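The Afterlife of a Rubber Boot

There is a shelf in Jasper Verhoeven's garage that his family calls the museum. It runs the full length of the back wall, and on it are things that have come out of other things: springs, rubber sleeves, a coffee can of hose clamps, and a cast-iron part that he has been meaning to identify since he moved in. Admission is free. You do have to move the lawn mower.

Verhoeven is a retired parts-counter man. For most of his working life he stood behind the glass at Flanow, the supply house on the edge of town, and listened to people describe objects they did not know the names of. "It's like an accordion," they would say, making the motion with their hands. "It goes over the thing." He would nod and ask which thing. They would make the motion again.

What they wanted, nearly always, was a bellows. Or a boot, or a gaiter, depending on which catalog had raised you. The trade has never settled on a word, and Verhoeven has seen grown adults get short with each other over it. His own position is that a gaiter is something you wear in snow, and he will not be taking questions.

The job of a bellows is easy to state. Some part of a machine has to move, and that part is greasy or polished or both, and the world is full of grit. So you wrap the moving part in a sleeve of folded rubber that can stretch and squash along with it. The folds do the traveling. The grit stays out. It is the sort of idea you feel you could have had yourself, on a good day, and you didn't.

I went to see him on a Thursday, with a torn one of my own in a grocery bag. Mine had come off a secondhand log splitter, a Rarkitz, which had been sold to me as needing "nothing but gas." It was split along the bottom of one fold, all the way around, so that it hung together by a strip the width of a shoelace.

He held it up to the window and opened it with his thumbs.

"Who's been storing this?" he said.

I said the previous owner had.

"Outdoors," he said, in the tone other men use for crimes.

Rubber, he explained, does not like sunlight, and it does not like being left in one position for years. A bellows parked fully stretched gets tired on the outside of the folds. Parked fully squashed, it gets tired in the creases. The best thing you can do for it is use the machine, which was awkward, as I had bought mine mostly to look at.

The trouble with worn bellows is that they look so healthy. Black rubber photographs well and ages badly. Dust settles on the outside of the folds and gives them a dignified, working look, and meanwhile the crack is down in the crease where you would need a flashlight and some interest to find it.

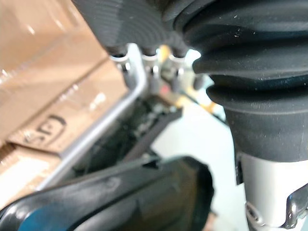
Can you patch a torn bellows?

For an afternoon. Glue stiffens as it cures, and the one thing a fold cannot be is stiff, so the rubber tears again right beside the repair and you end up buying the new part anyway, with glue on your hands.

Verhoeven has tried them all. There was a bicycle patch, which held for 11 minutes. There was a two-part compound from a company called Jivau, whose label showed a smiling man bending a repaired hose into a pretzel. He wrote to the smiling man and did not hear back. He once saw a customer come in with a bellows wrapped in so much electrical tape that it had turned into a pipe, and the customer's complaint was that the lever no longer moved.

So a new one it would be. I had assumed you simply asked for it. What followed was a short course in measuring, conducted on an upturned bucket, with calipers older than I am.

You need the inside width of each end, and the two ends are often different. You need the length when it is squashed flat and the length when it is stretched as far as the machine will ever stretch it. You do not measure the old one hanging from your fingers, as the old one has been lying to you for years. You measure the metal it sits on. Mine wanted a stretched length of 141 millimeters, and I had written down something else, on the back of a receipt, with great confidence.

"Everybody measures the rubber," he said, and gave me back the receipt.

Then there is the matter of the collar, the smooth band at the end that grips whatever it's fitted to. A collar that is too big will leak. One that is too small will go on, if you are strong and stubborn, and it will split in November on the first cold morning you are in a hurry. He recommends a little soapy water for fitting and is against grease, screwdrivers and swearing, in that order.

The replacement came from Flanow and cost $15. It was in a plastic bag with no instructions and a faint smell of new tires. I put it on at the kitchen table first, over a rolling pin, for practice, and was asked to practice elsewhere. On the splitter itself it took 2 tries. The first time I had forgotten to slide the clamp on before the boot, which Verhoeven says is how everyone does it, including him, including last month.

I brought the old one back to him afterward. It seemed wrong to throw it out, and I was curious what he would do. He turned it over, read the number molded into the collar, and put it on the shelf between a length of hose and a rubber foot from his wife's old Flores sewing machine.

"You never know," he said.

I asked what it could possibly be good for, with a split like that.

He thought it over. He has cut up dead bellows for drawer bumpers, for a gasket on the birdbath, and once for a ring to stop the kitchen faucet from wobbling, which his wife has not yet noticed or is being kind about. A single good fold, trimmed off neatly, makes a decent foot for a toolbox. You need four, of course, and mine had three that were any use.

He told me to come back if I tore the new one.

Last updated: November

Contact the editors | © All rights reserved | Back to top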